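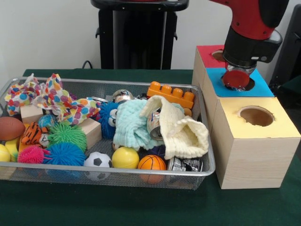 4. Reading the Brinlow petitions

4.1 The two lists

We come now to the part of the story that drew us to Brinlow in the first place, and we hope the reader will forgive us if we linger over it. The campaign for an elected town council left behind two petitions, both addressed to the district commissioner and both asking, in nearly the same words, that the appointed board be replaced by members chosen by the ratepayers. The first carries 338 names. The second, handed in the following January, carries 394. Earlier writers on the district have treated the second list as a simple enlargement of the first, as if the campaigners had gone home, knocked on a few more doors, and come back with a longer sheet of paper. We held the same view for a good while, and it was only when we sat down to match the names one by one that we began to have doubts.

Matching names is slow work, and we would not claim to have done it perfectly. Spelling in both lists is free and cheerful. The same family appears as Vieira, Viera and, in one place, Veary, depending on who was holding the pen, and a fair number of signers who could not write are entered in a neighbor's hand beside a cross. Our rule was to accept a match when the surname was close and the street or trade agreed, and to leave doubtful cases unmatched. A more generous rule would raise the overlap somewhat, though it would not change the general picture.

That general picture is one of a campaign that changed hands. The shopkeepers and mill clerks who fill the opening columns of the first petition are much thinner on the ground in the second, and their place is taken by tenants from the Laltis side of the river, many of whom paid no rates directly and so would have gained no vote under the very scheme they were asking for. It is a puzzling thing to find, and we think it deserves more attention than it has had. 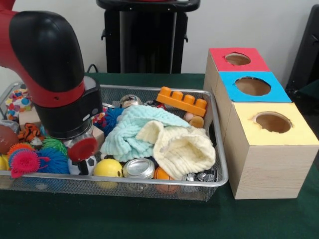
One possible answer lies in the wording. The first petition speaks of "the burden of the lighting rate" and stays close to that grievance from start to finish. The second keeps the request for an elected board but adds a new paragraph on the river crossing, which had been closed to carts since the floods and which mattered a great deal more to people living in Laltis than to anyone on the High Street. If we read the petition as a bundle of local complaints tied together with a constitutional string, then the tenants' signatures make good sense. They wanted their crossing back, and an elected board seemed more likely to give it to them – whether or not they would have a say in electing it.

A second answer, which we find attractive but harder to prove, concerns the people who carried the sheets around. The second petition survives as 40 separate leaves, later sewn together, and on 35 of them the first signature is in the same hand as the heading. This suggests that each leaf went out with one collector, who copied the heading, signed at the top, and then walked a particular set of streets. Several of these collectors can be placed in the chapel registers for Wornon, and two of them later turn up as members of the burial club. Networks of this kind, built up over years of small and useful meetings, could reach households that the ratepayers' association had never thought to visit. We are grateful to Natanael Lins for sharing his notes on the Wornon registers with us and for talking us out of at least one wrong identification.

4.2 What the commissioner saw

The commissioner, for his part, seems to have noticed very little of this. His covering letter describes the second petition as coming from "the same parties as before," and recommends the same reply. It would be easy to be hard on him. He had the lists in front of him for a short time, he did not know the town well, and he was answering the request in the heading, as his office required. Still, his reading of the matter passed into the official correspondence and from there into the histories, and it has had a long life. The distribution of matched and unmatched signers by street is set out in Figure 4, in the appendix, where the Laltis addresses are listed separately so that readers can test our argument for themselves.

We should add a word on women's names. They appear in both petitions, mostly widows in the first and a more mixed group in the second, and the clerk who prepared the fair copy left nearly all of them out. Our totals follow the original leaves.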